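Section 7. Returning Work Gloves to the Bin

Drudby Workshop Handbook, revised 18 May 2026

7.1 Purpose
These steps apply to all reusable work gloves issued at the Marikar and Edell sites. Disposable gloves are covered in Section 9.

7.2 Before You Begin
1. Confirm that the bin is on a flat work surface and does not rock.
2. Remove tape, scraps, and loose hardware from the bin floor.
3. Wipe up any oil or coolant. Old stains and scratches in the paint may remain.

7.3 Placing the Gloves
4. Shake each glove over the waste container.
5. Turn the fingers right side out.
6. Lay the pair on the bin floor, away from the walls. Do not hang gloves over the rim.
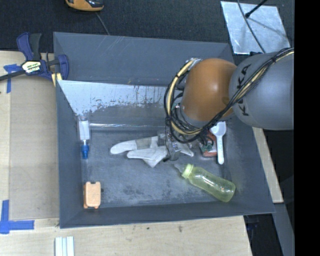

Figure 7-2. Pair of white and gray work gloves on the bin floor.

7. Record the pair on the return sheet and initial the entry.

NOTE: Gloves of different sizes must not be returned as one pair. If one glove is missing, mark the entry "single."

CAUTION: Do not return gloves that have been in contact with solvents. Place them in the lidded metal can and notify the shift lead.

7.4 Care of the Bin
Clean the bin with mild soap and a soft brush at the end of each week. Bins with flaking paint or sharp rims shall be withdrawn from use. Replacement bins are ordered from Brakwood under stock number 1389. Direct questions about this section to Imtiaz Chowdhury, Stores Office.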